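Drukidow Shared Workroom, Panville
Frequently asked questions: the long table, plants, drinks and things left behind
Last updated 28/03/2025

Who can use the long table?
Anyone with a workroom membership, and guests who have signed in at the front desk. You do not need to book a place unless you are coming as a group. Groups should use the request form and wait for a reply before turning up.

When is the room open?
The room opens when the front desk opens and closes at 18:00. Evening use is by arrangement. Members with an evening key may stay later but are responsible for the lights, the windows and the door to the stairwell.

How much does it cost?
Day guests pay at the desk. Monthly members pay by card or bank transfer. We stopped taking cash in November, and the cash box has been removed. If you paid a key deposit in cash before then, you will still get it back in cash when you return the key.

Can I leave my things on the table while I go to lunch?
Yes, for up to 2 hours. Keep them together in front of your chair so that other people can use the rest of the table. We do not watch belongings, and our insurance does not cover them. Phones and laptops should go with you or in a locker.

Can I leave things overnight?
No. The table is cleared every evening at closing. Use a locker or take your things home. Project work that is too big for a locker can go on the back shelf if it has a label with your name and the date you will collect it.

What happens to items that are left behind?
They go into the lost property cabinet by the front desk. Phones, keys and wallets are locked in the office and can be collected by describing them to the person on duty. For a phone, we will ask you to unlock it in front of us. Everything else is kept for 18 days. After that, usable items are donated and the rest is thrown out.

Bottles and cups are handled differently – see the next two questions.

Can I bring drinks to the table?
Yes, if they have a lid. Water bottles with a screw cap and thermos bottles are fine. Open cups are allowed for water only. Coffee, tea and juice in open cups should stay in the kitchen. The table top is white and shows stains, and the last refinishing cost us 527 out of the furniture budget.

What happens to water bottles left on the table?
Single-use plastic bottles are emptied and recycled at closing, even if they are nearly full. We cannot keep them for you, and we cannot tell one from another the next morning. Write your name on the bottle and put it in the kitchen fridge if you want it back. Reusable bottles and thermos bottles go in the lost property cabinet with the lid off, so please check that you have both parts when you collect yours.

Is the tap water drinkable?
Yes. The kitchen tap has a filter, which is changed on a schedule posted inside the cupboard door. There is a cold setting on the left. Please do not refill the plant jug from the filtered side.

Can I eat at the table?
Snacks that do not leave grease or crumbs are fine. Hot meals should be eaten in the kitchen. If you do drop something, there are cloths under the sink. Rinse the cloth and hang it on the rail when you are done. Cloths left crumpled on the table are picked up with the evening clearing and washed.

Who looks after the plant on the table?
Jaime Carrilho waters it. Please do not water it yourself, even if the soil feels dry on top. We lost the previous one to overwatering. Leftover tea, coffee and sparkling water should not go in the pot either.

Can I move the plant?
You can slide it along the table if you need the space. Lift it by the pot and not by the leaves, and put it back before you leave. It should not go on the floor or on the window ledge, where it gets too much sun in the afternoon.

Is the plant safe for children and pets?
We do not let children handle the plants, and we ask parents to treat all of them as not for eating. Pets are not allowed in the room. Assistance dogs are welcome.

Where can I plug in a charger?
Sockets are along the wall, with a few floor boxes under the table. Run your cable along the table if you have to, but do not hang it across a walkway. Coil it when you finish. If a cable has no name on it at closing, it goes into the cable drawer, and anyone may borrow from the drawer.

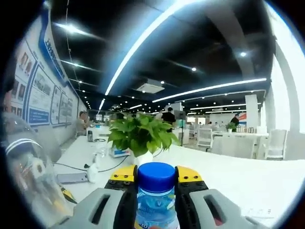 The long table, with the plant and the display boards along the wall.

What are the boards on the wall?
They are a display about the people and projects connected with the room. The display was put together with our partner workroom in Edomport and will stay up until the walls are repainted. Visitors are welcome to read it when the room is open. If people are working at the table, please keep your voice down and walk behind the chairs.

Can I put up my own poster?
Not on the display boards. There is a cork board in the corridor for notices. Use pins, keep to one sheet, and write the date on the back. Notices are taken down after a month. Please do not tape anything to the frames, as the tape pulls off the blue edging.

I found a mistake on one of the boards. Who should I tell?
Write down which board it is and what should be changed, and leave the note at the front desk. Names and dates are corrected first. Photographs take longer, as they have to be reprinted by Lambert and the panel has to come out of its frame.

Can I use tools at the table?
Small hand tools, yes. Put a mat down first; they are in the rack behind the door. No sawing, soldering, spray paint or glue guns. Those belong in the back workshop. Do not set tools down close to the edge of the table, where sleeves and bag straps catch on them.

Are there storage containers I can borrow?
There are clear plastic containers with lids on the lower shelf. Borrow one for the day and put it back empty. If you need one for longer, write your name on a strip of masking tape and stick it on the lid. Lids and containers come in several sizes and do not all match, so try the lid before you fill the container.

How many people does the room hold?
The limit for the whole room is 100, standing. For seated events it is lower and depends on how the chairs are set out. The front desk can give you the seating plans.

How do I report something broken?
Use the book at the front desk or send a message through the contact form. Say what is broken and where it is. For a leak or an electrical fault, speak to someone right away – do not leave a note.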